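3.2 Sorting of control components

The second trial at the Taltow workshop dealt with small electrical parts returned from the Ondholm practice panels. Parts were to be grouped by function before storage – switches apart from circuit breakers. 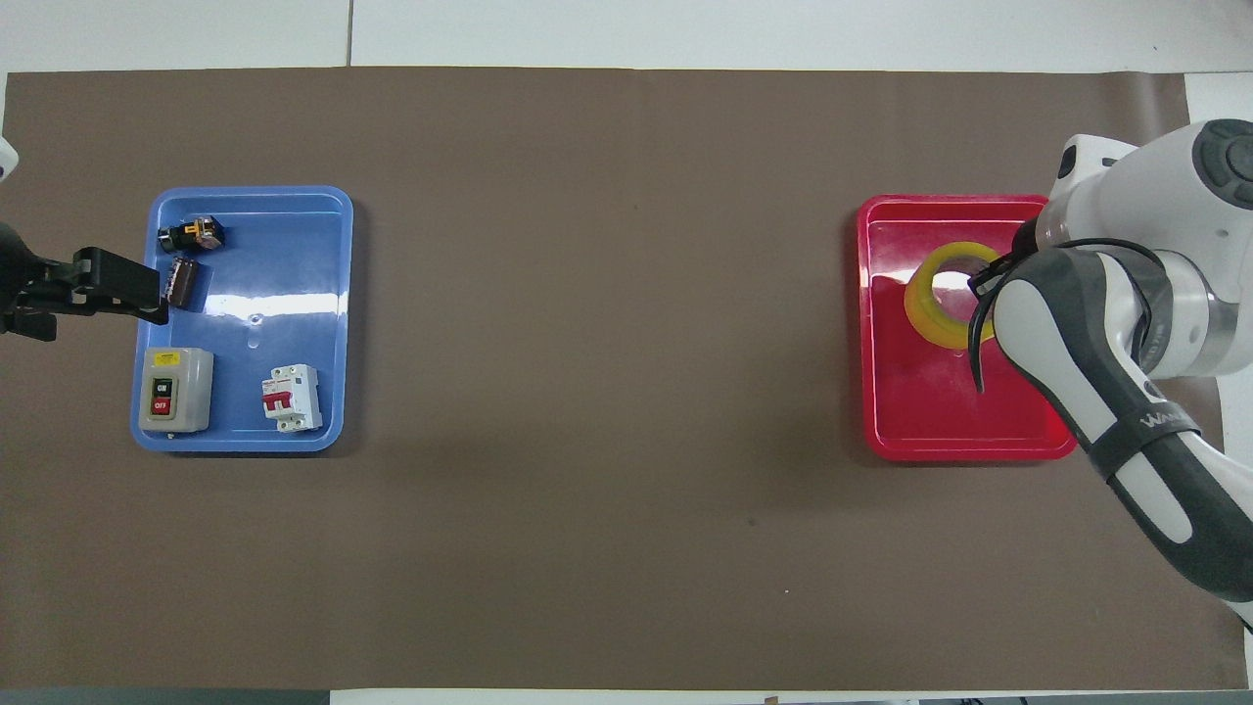
Plirnetti Student Reports, Vol. 3, p. 2

The blue tray held the ON/OFF switch box, a miniature circuit breaker with a red lever and two smaller components. The brown paper mat was kept for all later trials in July.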